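3.2 Arrival and feeding of swifts at the Koppel site

Swifts do not read protocols. Ours called for a first watch in August, by which time most of the birds at Koppel had raised their young and were packing to leave. We therefore rely on the nest-box log kept by Sena Aidoo, who had been writing down comings and goings for 7 years without being asked to. 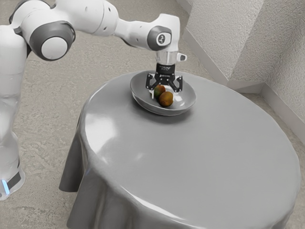
The log covers 20 boxes under the eaves of the old mill. A box was scored as occupied if a bird entered it twice in one evening, a rule that also let in a number of very determined sparrows. These were removed from the data, though not from the boxes. Matlala (note to the authors, Dec 28, 2022) argues that the sparrows should be treated as a result, and we have some sympathy with her.

Feeding trips were counted from a bench 200 meters from the mill, and at Vitenach from a wall that was closer but less comfortable. On wet evenings the birds fed low over the reservoir and the counts fell sharply – as did attendance on the bench.

Figure 4. Simulated tabletop setting: robotic arm, round table with gray cloth, and bowl with two pieces of fruit.
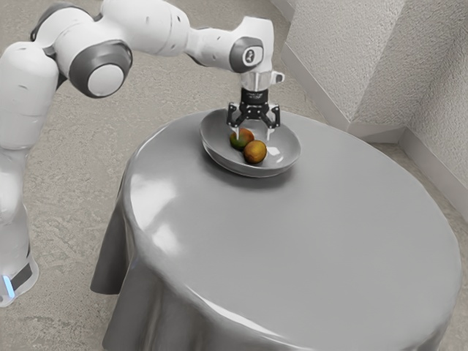 Across both sites we kept 300 watches for analysis. Early arrivals held the higher boxes, and late arrivals spent several days screaming past them, which we recorded as prospecting. Whether the birds would call it that is left to Section 5.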